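Sorting trays for mixed small parts: textured or smooth?
Posted by T. Shibata, July, 7:40 pm

tshibata
Setting up a sorting activity for the under-fives room at Henside. Mixed objects, natural and toy, one tray per child. I have red plastic trays with a raised lip and a fine diamond texture on the base. Budget is $90 for the lot, so replacing them means going without something else.

First fill was kept sparse: shell, rock-like lump, blue bottle, pink rabbit. My rule is a clear hand's width between items so a child can pick one up without disturbing its neighbour.

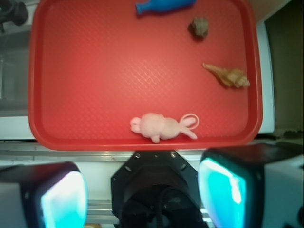
Two things I'd like opinions on. Does the base texture matter once sand gets into it, and is red a poor choice of background colour?

ruan_lr
Texture is fine. It stops round items rolling. Rinse under the tap, soft brush, dry upside down.

Colour I would change. Pale pink on red is hard on the eye. Use grey or white.

n.nakajima
Disagree on white. It glares under our fluoros and the beige shells wash out. Red holds a tan shell well enough. Swap the rabbit, keep the tray.

ruan_lr
Grey, then. The rabbit is the one they'll want.

itsuki88
Check the shell tip before it goes out. Ours had a sharp point and I took it back with 300 grit paper. Also measure the lump against your choke tester.

tshibata
Tester is on the list. Keeping the red trays this term and trying one grey from Goltero beside them.

n.nakajima
Post the grey one's lip height when it arrives. Their older ones were too shallow to stack.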